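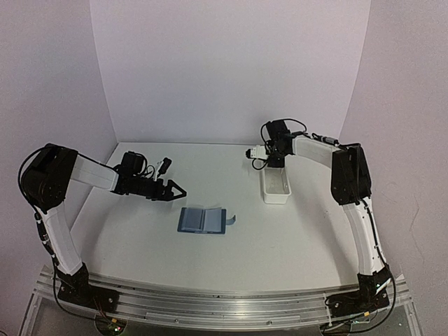
# How Does a Robot Know What to Do?

A robot arm is a set of motors joined end to end. The motors are strong and quick, but they can't decide anything. The deciding is done by software, the instructions that run on a computer.

At the Ratby workshop, Yolotzin Solís and Živko Mujić write software for pairs of arms. Their program is called Savix. It does three jobs, over and over.

## Job 1: Looking
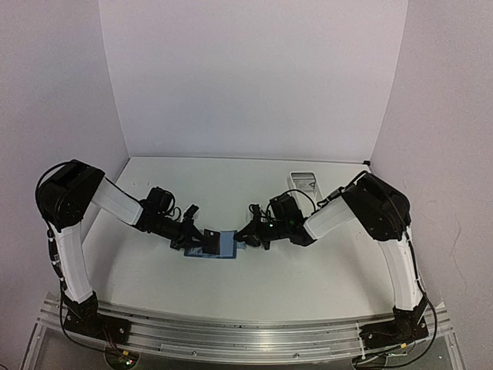

A computer doesn't see a picture the way you do. It gets a long list of numbers, one set for each tiny dot of color. Savix searches those numbers for patterns that belong together. A flat, light-blue thing on a white table is a good place to start, as the blue numbers are very different from the white ones all around them. Each arm also has its own camera near the wrist, so the program can compare one view with the other.

Looking is called **perception**. Savix does it 24 times every second.

## Job 2: Planning

Next the program needs a path. Think about reaching for a cup on a crowded table. You bend your elbow and go around the milk without thinking about it. A robot has to work out every bend.

With two arms it gets harder, because they must not bump into each other. Savix tries out many paths inside the computer first. In one test it tried 2546 of them and kept a single one.

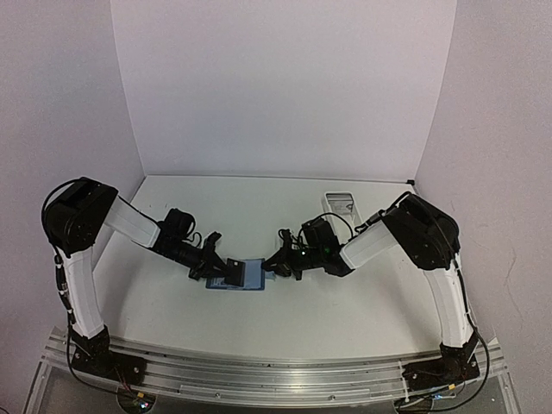 The path it keeps is cut into small steps. Each step says how far every joint should turn – a bit like dance steps written on paper.

## Job 3: Moving

Now the motors get their orders. This part is called **control**. Sensors in the joints report how far each one has turned. If a joint is a little behind, the program pushes it a little more. If it has gone too far, the program pulls it back.
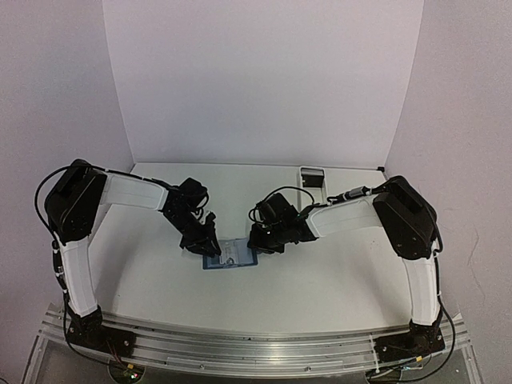 You do this too when you carry a full glass of water. You watch, you tip your hand a tiny bit, and you watch again.

## Try it yourself

Ask a friend to close their eyes and be the robot. Put a book on a table and tell them how to pick it up, using only words like "left," "down" and "stop." Count your instructions. Živko's class needed over 60 the first time.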